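About Riquelme

Riquelme School of Table Service
Who We Are

The Riquelme School of Table Service teaches the setting, serving and clearing of meals. Its students go on to work in hospital dining rooms, residential care homes, school cafeterias, small hotels and private households. The School was established by Agustina Alarcón and Hipólito Alarcón, who had managed the dining services of a residential care home and found that new employees arrived with very little training in the handling of trays, plates and cups. They began with an evening class for 4 students. The School now enrolls 356 students each year in its day, evening and weekend programs.

The School occupies the ground floor of the Stakwood Building. The premises include a training kitchen, a model dining room with seating for 60, a dishwashing room, a linen room and a practice hall. The model dining room serves lunch to the public on most days when classes are in session.

Our Purpose

The School exists to prepare students for steady employment in food service and to raise the standard of everyday table service. Formal banquet service is offered as an advanced elective. The core of the curriculum concerns the ordinary meal: breakfast carried to a resident's room, lunch at a cafeteria table, a cup of tea in the afternoon. Faculty members hold that a person who eats from a tray is entitled to the same care as a guest at a laid table.

Programs of Study

Foundations of Table Service is required of all entering students. It covers hand washing, the naming and sorting of tableware, the laying of a table for one and for several, the carrying of plates, and the order in which a table is cleared.

Tray Service is taken in the second term. Students learn to load a tray so that the weight is balanced, to place cups where the diner can reach them without crossing over the plate, and to set a tray down without tipping it. The course also covers service to diners with limited use of one hand, limited vision, or difficulty in swallowing. Students must pass the practical evaluation in Tray Service before they are assigned to a partner dining room.

Care of Tableware covers scraping, stacking, washing, drying and storage. Students learn to recognize chips and cracks and to withdraw damaged pieces from use.

Dining Room Supervision is a certificate program for persons already employed in the field. It meets in the evening and covers scheduling, inventory, food safety records and the training of new staff.

The Tray Service Course

Tray Service is the course for which the School is best known, and it is the one most often requested by employers. Instruction starts with the fewest possible pieces. A tray, a plate and a cup are enough for the first lessons, and flatware, napkins, covers and side dishes are added in later weeks. The plate is given its place first. The cup is set toward the far side, opposite the plate, with its mouth up and clear of the diner's sleeve. Left-handed arrangements are taught in the same unit.

The School uses colored tableware throughout the course. A plate that differs clearly in color from the tray beneath it is easier to find for a diner with low vision, and students learn to check for contrast as they check for cleanliness. 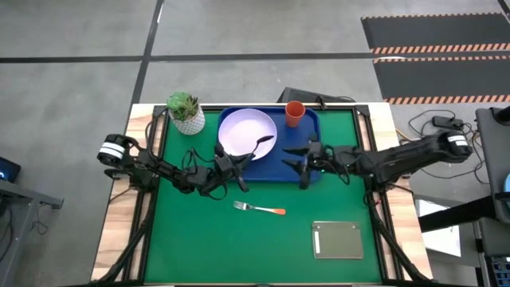

Laiba Khokhar wrote to the School after completing the course that she had expected to learn about carrying and had spent most of the first week learning where to put a cup. She added that she now rearranges the tray whenever she eats at her aunt's house, and that her aunt has stopped objecting.

Practical evaluations are conducted individually. The evaluator calls for a particular meal, and the student selects the pieces, lays the tray, carries it the length of the practice hall, serves it and returns to clear it. A student who does not pass may repeat the evaluation once in the same term without charge.

Faculty and Administration

Hortensia Salinas has served as Director since August 2019. She previously taught Dining Room Supervision and continues to teach one section of that program each year. Musyoka Kaijage is Head of Instruction and is responsible for the Tray Service and Care of Tableware courses. Agustina Alarcón and Hipólito Alarcón remain members of the Board and attend the graduation luncheon each April.

All members of the teaching faculty have worked in food service, and several continue to do so part time.

Partner Dining Rooms

Every student completes a placement under supervision before graduation. Placements are arranged with the Flumetti Residence, where students assist with breakfast and lunch, and with the Kulteo cafeterias, where the emphasis is on volume and speed. Students may state a preference, and the School attempts to honor it. Placement supervisors submit a written report, a copy of which is given to the student.

The Tableware Library

The School maintains a lending collection of over 500 pieces, including trays, plates, bowls, cups and pitchers in a range of shapes and weights. Enrolled students may borrow a practice set for use at home for up to two weeks. Pieces are to be returned clean and dry. Chipped pieces should be reported at the desk and are not charged to the student if reported at the time of return.

Admissions and Visits

Applications are accepted throughout the year. Applicants must be at least sixteen years of age. No previous experience is required. Applicants under eighteen must provide the written consent of a parent or guardian.

Prospective students and employers are welcome to visit the School and to observe a class by arrangement with the Office of Admissions. Visitors to the training kitchen and dishwashing room are asked to wear closed shoes. Reservations for lunch in the model dining room may be made at the front desk in the Stakwood Building.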